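Taking a robotics club to the Povar open day – worth it? what should they bring?

Posted in Visits and Days Out

Hi all. I help run an after-school robotics club and we have seats for the open day at Povar in October. Two hour slot, afternoon. The page says there's a "live cloth handling demonstration" plus a talk and that is about all it says. Has anyone been to one of these? Mainly want to know:

How close can the kids get to the arm. Is it a behind-glass thing or do they stand near it.

Is it really slow. Mine are 11 to 13 and they will wander off.

Can they bring their own stuff for it to pick up, the page mentions "visitor items welcome" but no details.

Bus leaves Quartey at 1 so I can't be late getting them back. Thanks in advance, sorry if this has been asked before, search gave me nothing.

damp_sprocket

Iddrisu Annan

Went last year with a group from Pivammont, so take this as one visit only, they may have changed things.

No glass. There's a taped line on the floor and a staff member with a stop button. Kids stand at the line. Fine for yours, I'd say, tell them on the bus that nobody crosses it or the demo stops and takes ages to restart. Ours lost a good ten minutes that way.

Yes it's slow. Cloth is hard, way harder than blocks, and they say so up front. A block is the same shape whichever way you come at it. A T-shirt or a bag in a heap isn't, and the fingers have to find an edge or a fold to pinch. So there's a lot of lining up, backing off, lining up again. Get your kids to guess where it will grab before it moves. Worked really well with ours, they stopped fidgeting and started arguing.

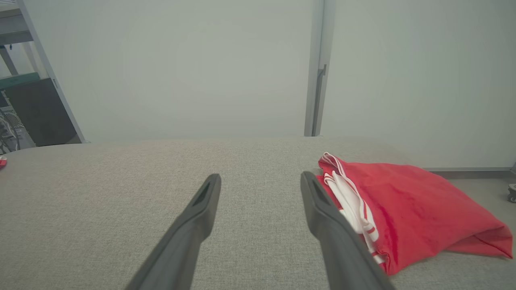

Soft things on a soft surface are the toughest setup, becuase everything gives when you press on it. Ask the operator to run the same item on a hard table after, if there's time. Big difference and the kids can see it for themselves. Also ask to see the wrist camera view on the monitor. Whole group crowded around that screen, more than around the arm. The fingers take up a good chunk of the picture and you suddenly get why it's tricky to judge the gap.

Own items – yes, but soft and light. Scarf, tote bag, sock, gym shorts. Nothing with zips or hard buttons, they turned down a hoodie from one of ours. Bright colors seemed to go over better than dark ones, though that could just be me.

Talk is at the end. Skip it if you're tight on time, the bus matters more. It was mostly slides.

One number that stuck with mine: they had a tally on a whiteboard, 171 clean pickups out of 364 tries for that week. The kids thought that was terrible. The operator was pretty proud of it. Good chat on the way home.

tillyrow

We did the Damance one, not Povar, so not the same but similar idea. Seven kids to a group there and they were strict on it. Might be worth emailing to ask what the limit is before you turn up with a full bus. Bring snacks, the vending machine was out of order.

kettle_59

Boring imo. Over 100 people in when we went and you couldn't see a thing from the back. Go to a science museum instead

damp_sprocket

Thank you Iddrisu, super helpful, exactly what I needed. Will do the guessing thing and leave the hoodies at home. Have emailed them about group size too, thanks tillyrow.

@kettle_59 was that the morning or the afternoon slot? We're booked for the later one so hoping it's quiter by then.

kettle_59

Morning. Can't speak for the afternoon

Iddrisu Annan

Ours was afternoon and we had it nearly to ourselves for the last half hour. Stand on the monitor side if you can get it.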